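Progress report to the Pluvo workshop fund, second period

Project: Stunness, a shared arm cell for sorting and kitting small parts
Period covered: November to February
Status: on schedule for mechanical work, behind on software

## Summary

The arm is mounted, powered and moving under its own controller. The gripper is fitted and opens and closes on command from the bench computer. The wrist camera is installed and delivers a usable picture at the rates we need. Pick trials on loose parts have started, with mixed results. The part feeder, which was due in this period, has been moved to the next one.

## Mechanical

The arm stands on a welded frame bolted to the workshop floor at four points. The first frame, built from square tube left over from the Karaki bench, flexed visibly when the arm stopped at full reach, so it was cut up and rebuilt with diagonal braces. The rebuild took two weekends of shop time and one extra length of steel. No flex has been seen since at the speeds in use.

The work surface is pale grey and matte. A glossy white top was tried first and gave reflections that the part finder took for edges. The matte top fixed most of this. It does show lint and small marks, and the surface is now wiped down before each run.

The gripper is a two-finger parallel type, bought used. It came with worn fingertip pads, which were replaced before the first trial. Linkage screws were taken out one at a time, cleaned and put back with thread lock. One had been cross-threaded by a previous owner and was replaced.

Cable routing is still temporary. The camera cable and the gripper cable run together down the outside of the arm and are held with hook-and-loop straps. At the far end of the wrist rotation the camera cable pulls tight, so that joint is limited in software until the cable is rerouted.

## Camera

The camera sits at the wrist on a printed bracket. The first bracket cracked along a layer line during a fast stop. The second is thicker at the base and was printed on its side. It has held through all later work.

The view takes in both fingertips and the surface beyond them. The gripper fills much of the lower right, and this costs some usable area. Moving the camera further out would recover it, but the bracket would then strike the frame in two of the stored poses. The present position is a compromise and will stay for this phase.

Calibration is done with a printed grid taped to the work surface. It has to be repeated whenever the bracket is touched. A dowel pin in the bracket should remove that step and is planned.

## Pick trials

Trials used 50 parts of mixed shape: washers, short standoffs, printed spacers and hex nuts. Standoffs and spacers lying on their sides are picked reliably. Thin washers are the main problem. The pads reach them but cannot get under the rim, and the washer slides. A beveled pad has been drawn and will be printed in two hardnesses.

False detections are the second problem. Specks and fibers on the surface are sometimes reported as parts. A minimum size filter removed most of these but also hid the smallest nuts. A better filter is being written.

## Software

The motion code runs on the Fotent controller board. Stored poses, speed limits and the emergency stop have been tested and work as intended. The link between the part finder and the motion code drops out after long runs and has to be restarted by hand. The cause has not been found. Logging was added in February to catch it.

## Spending

Spending in this period was $1652, made up of the used gripper, steel, the camera, pads and cable. Of the amount held back for repairs, $90 has been used, all of it on the second bracket and replacement screws.

## Next period

- Print and test beveled pads
- Reroute the camera cable and lift the wrist limit
- Pin the camera bracket
- Find and fix the link dropout
- Build the part feeder

The feeder needs 8 hours on the shop mill, and that time has been requested. Until it is built, parts will continue to be laid out by hand, and the arm will be run only with a member at the stop button.
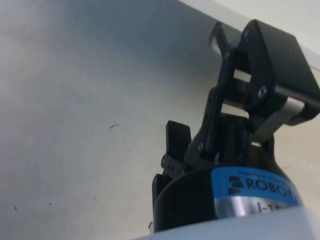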